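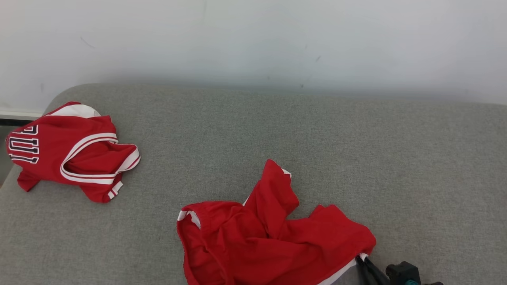

**Wednesday, after lunch**

Picking up the rating prompt again, as I promised I would before the end of May. For anyone opening the notebook at this page (hello!), Foteo has been asking people to rate it on the third launch ever since version one, and the prompt has never been touched. I put it there myself on a Friday-ish sort of whim and then forgot all about it, so any rude remarks can come straight to me.

What set me off was reading the reviews properly over a pot of tea. A good many of the one-star ones don't mention the app at all. They complain about being stopped. "Let me crop my picture first" was one, and I had to agree with her. On the third launch plenty of people still haven't saved anything, and there we are, standing in the doorway with a clipboard.

So I asked Grulex for the export and went through it this morning. In the last release the prompt was shown 3,195 times. I can't say how many of those ended in a rating, as the store keeps that to itself and only hands back the stars in a lump, but I can see what people did next inside the app. The thing I kept noticing was how many closed Foteo within 30 seconds of the prompt going away. I've put the chart in the shared folder under "prompt", next to the old one, which has the wrong axis and should be deleted by whoever made it (me). 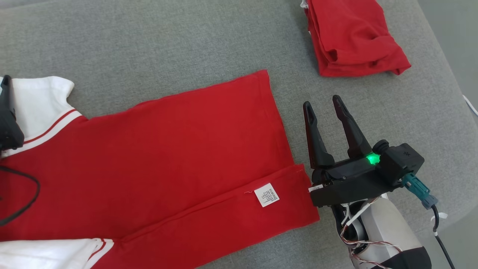 ### What I've changed on the branch

The launch counter is gone. Now we wait for a save, and then for a second save on a different day, and only then does the prompt become allowed. Allowed doesn't mean shown. It still holds back if there was an error in the same session, or if the person came in from a share sheet, where they're plainly in the middle of doing something else.

I also moved the call so it fires when they return to the gallery. It used to fire as the export finished, on top of the little tick animation, and you never got to see the tick. I'm fond of that tick and took far too long over it last winter, so this pleases me more than it should.

Two snags so far:

- The "different day" check used the phone's local date, and if you change time zone you can get two days out of one evening. I've switched it to store the time of the first save and compare hours. It wants a proper test.
- Restoring from a backup brings the save count across but loses the date. At present that reads as "never saved", so the person simply starts again from nothing. I think I'm happy to live with this one, but do shout if you aren't.

The tablet build behaves differently again. It has its own gallery screen and doesn't go through the same return path, so the prompt never appears there at all. I spent a good hour thinking I'd broken something before I remembered we had split those screens. Left a note in the code. 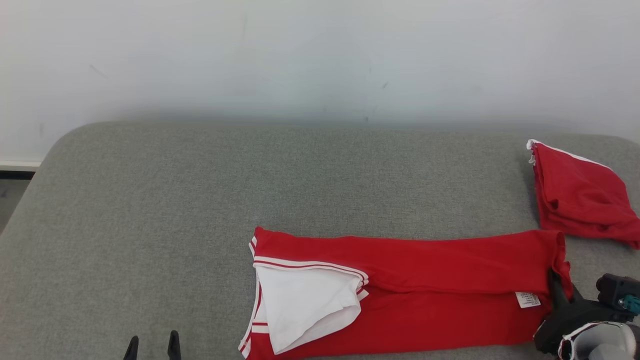
While I was in there I looked at our replies to reviews too. The reply box on the store side takes 300 characters by my reading of our own template file, or at any rate that's where we have been trimming them, and half of ours spend most of that saying thank you in different ways. I've rewritten the crash reply and the "where has my album gone" reply so the useful part comes first. The second one now tells people which menu to open, and I checked the menu name against the current build, having been caught out by that before.

The Yakubu branch has its own copy of the templates. I haven't touched those, and they'll need the same going-over before the two are merged or we'll end up arguing with ourselves in public.
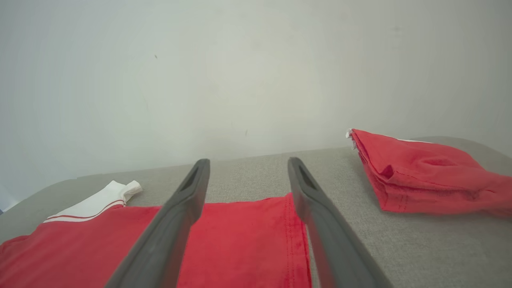 **Etornam Alhassan**
App developer, Wornura

### Next

Rollout to 20 per cent once the time check has been tested, and then leave it alone for a bit. I know I'll want to fiddle with it on the second morning. Please stop me if you see me doing it, we did that with the welcome screen and ended up with three versions in the wild and no idea which one people liked.

Things I'd like a second pair of eyes on:

1. Whether two saves is too few for people who only use the collage tool (they save an awful lot of drafts).
2. The wording of the analytics event. I've called it `prompt_allowed` and there's already a `prompt_allow` from the notifications work. Asking for trouble, that.
3. The tablet question: leave it silent, or wire it up now?

My own feeling on the last one is to leave it until the phone numbers have settled, but I could be talked round. Old event names stay in the export until the release after next, so please don't tidy them out of Grulex yet.

Ten past four now and the test phone is on nine per cent, so the time zone check will have to be tomorrow. Cable is in the second drawer.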